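Teaching a robot by remote control (and loving it)

18/10/2021

I've spent most of my spare evenings since August driving a robot arm around a simulated tabletop, and I think it's the most fun I've had with a computer in years. The arm isn't real and neither is the bench, but after ten minutes with the controllers in your hands you stop caring. You reach, it reaches. You pinch the trigger and the fingers close. Brilliant!

The software is Hukus, which handles the physics and the rendering, and I'm using a little teleop add-on called Brusik that maps my hand controller to the gripper. Every time I do a task the whole lot gets recorded: the wrist view, the joint angles, when I opened and when I closed. Collect enough of those runs and you can train a policy to copy you. My first goal was 50 good demonstrations of a single pick and place. I'm now aiming for 200, because the jump from the first batch was so encouraging that I got greedy.

A few things I've picked up along the way. Go slower than feels natural, but don't stop dead. My early demos were full of little pauses while I lined things up, and the trained policy learnt the pauses beautifully – it would hover above the bench like it had forgotten why it walked into the room. Now I plan the approach before I hit record, then do it in one smooth go.

Bin the bad ones straight away, too. I kept a few scruffy grabs early on, thinking variety would help, and then spent 3 nights wondering why the gripper kept coming in crooked. It was copying me, of course.

And mix up the clutter! Brusik can shuffle the objects and swap the bench surface between runs, so one minute you're working on pale timber and the next it's heavily veined marble. I leave all of that switched on. It makes every demo a fresh puzzle. 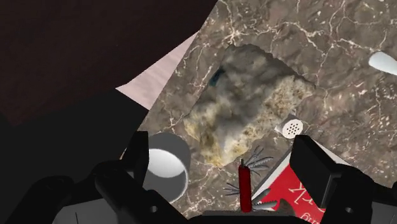 The wrist view took me a while to trust. I started out flying everything from the wide camera off to the side, and my depth was hopeless. With the view between the fingers you can see how the gap sits against whatever you're about to grab, and you start nudging the wrist round without thinking about it. I still flick to the wide view for the long moves, then back again for the last bit.

Next up is trying 2 arms at once, using the Lulholm bench layout. I've had one go so far and knocked the arms together almost immediately, so I'll be starting with something very simple. Can't wait.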